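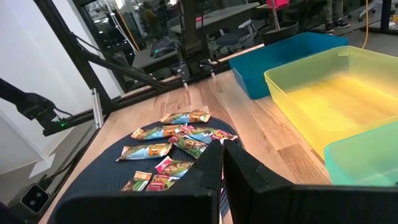 4. What happened when the updates stopped

4.1 Who stayed and who left

I went into this part of the study expecting a cliff. Support for the Stokik phone system ended, the app store froze, and I figured people would be gone inside a month. I was wrong, and I've had to rewrite this section twice (the second time from scratch!).

We followed 32 owners from the week the maker announced the end of support. By November, 20 of them were still using the same phone every day. A few told me they hadn't noticed any change, which surprised me until I looked at what they did with their phones: calls, texts, a camera, an alarm clock. None of that needs a server somewhere to keep saying yes.

The people who left early nearly all left over one messaging app. Once Fosano stopped working on the old system, the group chats went with it, and that meant the family, the soccer team and the carpool. One owner kept her Stokik in a drawer and took it out for the keyboard. She'd type long notes on it and mail them to her new phone, and I have to say I understand her completely.

Figure 2 plots daily use against the dates when each app went dark. Look at the flat stretch in the middle – I stared at that for a long time. Losing the maps app barely moves the line, and neither does losing the music service. Then Fosano goes and the line drops hard.

Figure 2. Daily use of Stokik phones after end of support, with app shutdown dates marked. Source: our usage logs, version of 2022-08-01.

4.2 Did warnings help?

Sort of. Bralano, which ran the app store, sent its notice by email, and most of our owners had signed up years ago with addresses they no longer read. Sakamoto put a banner inside its banking app instead, and people remembered that one, right down to the color. I'd love to say this proves banners beat email, but the two companies were asking for different things. Bralano wanted you to download your purchases before a deadline. Sakamoto only wanted you to know, and it's easy to remember a message that gives you no chores.

We also went through 1,000 posts on the owners' forum from the same period. I read them all myself, so any odd calls in the coding are mine. The angriest posts came well before the shutdown, while people were still guessing at what would break. Afterward the tone got practical fast: how to move contacts, which charger fits, whether an old backup file can be opened on a desktop. The backup thread was still getting replies when I stopped collecting, and I come back to it in Section 5.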